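Print this page | E-mail this page

We use cookies to remember your manual language and the page you last read. Accept | Settings

Truvstead Set-up Guide
Section 4: Working safely and well inside an open computer

Welcome to the part of the guide we most enjoyed writing! By now your arm is bolted down, the Kusley controller is talking to it, and you have run the practice moves on the foam block. Inside a real computer there is less room, the parts are fragile and good habits start to pay off. The rules below apply to every job on the bench, whether you are taking out an expansion card or just having a look round with the wrist camera.

4.1 Before the arm moves

1. Shut the computer down, switch it off at the wall and pull out the mains lead. Hold the power button in for a few seconds.

2. Earth the chassis to the bench point, then put on your own wrist strap. The gripper has its own earth lead, and this must be fitted too.

3. Lay the tower on its side with the open face upwards and clamp it to the Bravalholm plate. Push it firmly by hand. If it shifts at all, clamp it again.

4. Set the speed limit to "Inside case". Leave it there until the lid is back on, even for moves that look easy.

5. Press the emergency stop once, check that the arm refuses to move, then reset it. Do this at the start of every session.

CAUTION: Never reach into the case while the arm is live. Press pause, wait for the amber light, then reach in.

4.2 Coming down into the case

6. Move the arm to the hover point, well clear of the highest metal edge. Crossbars catch people out more than anything else, so mark them as no-go areas in the Tang planner before you plan a single move.

7. Look for loose wires and mark those as well. A thin wire that loops over the board is easy to snag, and a snagged wire can pull its plug clean off the pins. Tuck it away by hand (with the arm paused) if you can.

8. Come straight down, then stop. Look at the camera view and work out what is under each finger, left and right. People tend to watch the finger doing the job and forget its partner – the one you are not watching is the one that does the damage.

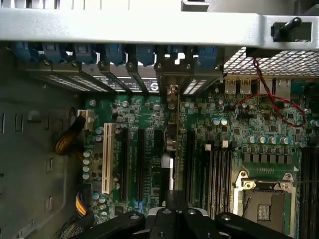
9. If the processor socket is empty and has no cover, treat it as the most delicate thing in the case. The contacts are tiny and bend at the lightest touch. Mark a no-go area over the whole socket and its metal bracket, and never park the gripper above it between moves.

10. Before lifting an expansion card, release whatever holds its bracket at the back of the case, and check for a catch at the end of the slot as well. Grip the card by its edges and lift it straight up. Rocking it from side to side is fine for a human thumb but much too rough for a gripper.

11. Keep the grip force at level 2 or below for anything with a circuit board on it. Level 4 is for drive trays and metal covers only.

NOTE: If the arm stops with code 37, it has felt more push than it expected. Please don't clear the code and try again! Pause, look, and find out what it is touching first.

4.3 When you finish

12. Raise the arm straight up to the hover point before moving it sideways.

13. Look at the finger pads under a bright lamp and wipe them with a dry, lint-free cloth. Change the pads after 800 grips, or sooner if you see a nick.

14. Write up the session in the bench log, stops and near misses included. A log with plenty of near misses in it is a wonderful thing to learn from, and we would love to see yours.

Your site may have stricter rules than ours. Where the two differ, follow the stricter one.

Section written by Eilidh Ritchie. Last revised Wednesday, June 30, 2021. Replaces the February issue, which had no step 8.

Print this page | E-mail this page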